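3.2 What people told me about their sheds

I'll admit I went to Waltby expecting to hear about money. My first round of questions was all rent, tool prices and who paid for the roof, and people answered politely and then went straight back to talking about where they keep things. After a week of this I gave in and rewrote the interview sheet.

The final set has 87 households, 19 of them in Kuusk, where Esi Darko did the visits for me in July (my spoken Kuusk dialect is terrible, and she grew up with it). Between us we ended up with 887 separate remarks on storage. I coded them all by hand at my kitchen table, then Wubit Admasu coded a share again without seeing mine. We fell out over 11 of them – mostly to do with whether "the good drawer" is a place or a feeling – and I've left those out of the tables.

What struck me most was how strongly people felt about seeing their tools. Those who hung things on the wall talked about the shed as a room they liked being in. Those who used boxes talked about it as a job waiting to be done. One man in Waltby had drawn round every chisel in pencil, and he still knew which outline belonged to a chisel he'd lent out years ago and never got back!

Perforated board came up again and again, and opinion was split (see Figure 4). Some loved being able to shift the hooks about. Others said the hooks fall out whenever you lift a tool off, and they'd gone back to nails.

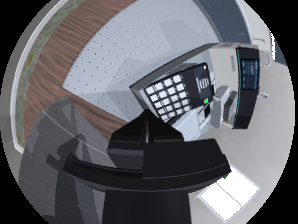 Figure 4. Light grey perforated panel with rows of small dark holes, computer-rendered view.

Age didn't explain the split, and neither did shed size. The nearest I got was whether a parent had kept a workshop, and I come back to that in 3.3 with the Skakari letters.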